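Oktober
Von Bianca Nistor

Warum Chips in der Tüte knusprig bleiben

Wenn du eine Schale mit Chips über Nacht stehen lässt, sind sie am nächsten Morgen weich. In der geschlossenen Tüte bleiben sie dagegen viele Wochen knusprig. Das liegt an der Verpackung.

Chips enthalten fast kein Wasser mehr. In der Luft im Zimmer ist aber immer etwas Wasser, auch wenn man es nicht sieht. Man nennt es Luftfeuchtigkeit. Trockene Chips nehmen dieses Wasser auf und werden zäh. Eine dichte Tüte hält die feuchte Luft draußen.

Viele Tüten bestehen aus mehreren dünnen Schichten Kunststoff. Innen glänzen sie oft silbern. Dort ist eine hauchdünne Schicht Aluminium aufgedampft – viel dünner als ein Haar. Sie lässt kaum Licht und Sauerstoff durch. Beides ist schlecht für das Fett in den Chips. Altes Fett riecht unangenehm, man sagt dann, es ist ranzig.

Auch das Gas in der Tüte hat eine Aufgabe. Meistens ist es Stickstoff. Er reagiert nicht mit dem Fett, und er polstert die Chips beim Transport. In den Bergen bläht sich eine Tüte übrigens stärker auf. Dort drückt die Luft von außen weniger gegen die Hülle.

Auf der Rückseite stehen meist die Zutaten. Was zuerst genannt wird, davon ist am meisten drin. Auch die Nährwerte findest du auf der Packung.
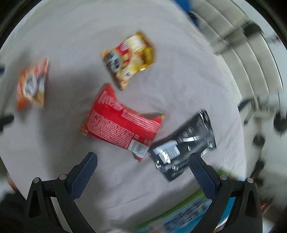 Snackpackungen auf einem hellen Tuch. Die rote liegt mit der Rückseite nach oben.

Zum Ausprobieren: Lege 8 Chips auf einen Teller und 8 in eine Dose mit dichtem Deckel. Probiere nach 26 Stunden von beiden und schreibe auf, was du merkst. Leere Tüten aus Kunststoff gehören in Deutschland in den Gelben Sack oder in die Gelbe Tonne.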